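Checking the hands and cables on a Lerkeo two-arm robot before work on the table

Last updated 22/06/2025

In this tutorial I explain how I prepare the Lerkeo at our Mamlow site for pick and place with two hands. It is the same routine I follow since February, when we changed both hands. You need the Rudd hand tool, a soft dry cloth, a small flashlight and the service notebook. Please read all the steps one time before you start.

Step 1. Set the table position

Push the table close to the torso and lock it. The robot must be able to reach the middle of the table with both hands without leaning. Then clear the table and put on it only the test objects. I use a plate and a small cube, because one is wide and flat and the other is narrow, so they ask different things from the hand.

Step 2. Bring the arms to the ready pose

On the Bukevura console, open the arm page and choose Ready. Keep the speed low for the first movement of the day. The left hand should come in from the side with the thumb under the fingers. The right hand should stand upright with the palm to the inside. Keep one hand near the stop button until both arms are still.
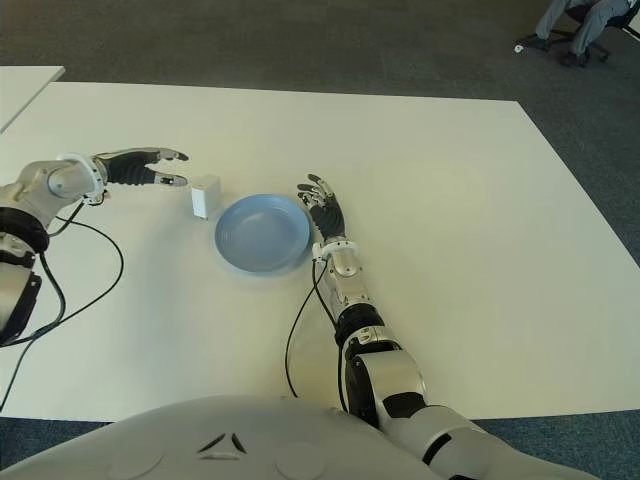 Ready pose: left hand open toward the white cube, right hand upright beside the blue plate.

If one hand comes too low, do not correct it by pushing the fingers. Go back to the arm page and raise the wrist in small steps. The fingers are strong when they close, but they do not like to be pushed from the side.

Step 3. Look at the fingers and the thumb

Stop the robot and wait until the console shows that the motors are off. Now look at every finger from below with the flashlight. The coiled spring at the middle joint must sit straight in its bracket. If it leans, the finger will return slowly and you will lose small objects.
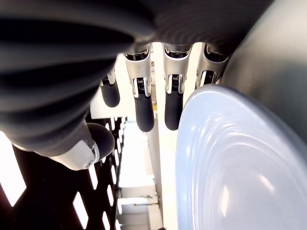

Next, wipe the rubber fingertips with the dry cloth. I do not use alcohol, it makes the rubber hard after some weeks. Turn each tip gently between two of your fingers. A tip that rotates must be replaced before you go on. Check also the small screw near the thumb joint, and tighten it by hand only, with no extra force. For the bellows, open the folds a little and look for cracks at the bottom of each fold.

Step 4. Check the cables

Follow each cable with your eyes from the wrist back to the body. There must be a free loop, long enough that the arm can stretch fully, and it must not pass between the hand and the object. Move each arm slowly through its range 4 times and watch the loop. When a cable pulls tight at the wrist, give it more length at the forearm clip and repeat the test.

Step 5. Run the short test

Start program 3219. It opens and closes each hand and then brings both hands back to the ready pose. Write the result in the notebook, also when everything is good.
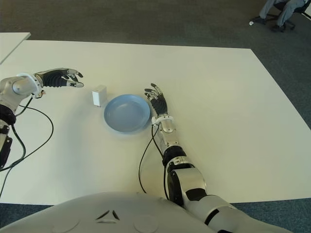

How often should I replace the rubber fingertips?
We replace them after 200 hours of work, or earlier if the surface feels smooth or a tip rotates. Change all the tips of one hand together, so the grip stays equal, and run program 3219 again before you return the robot to normal speed.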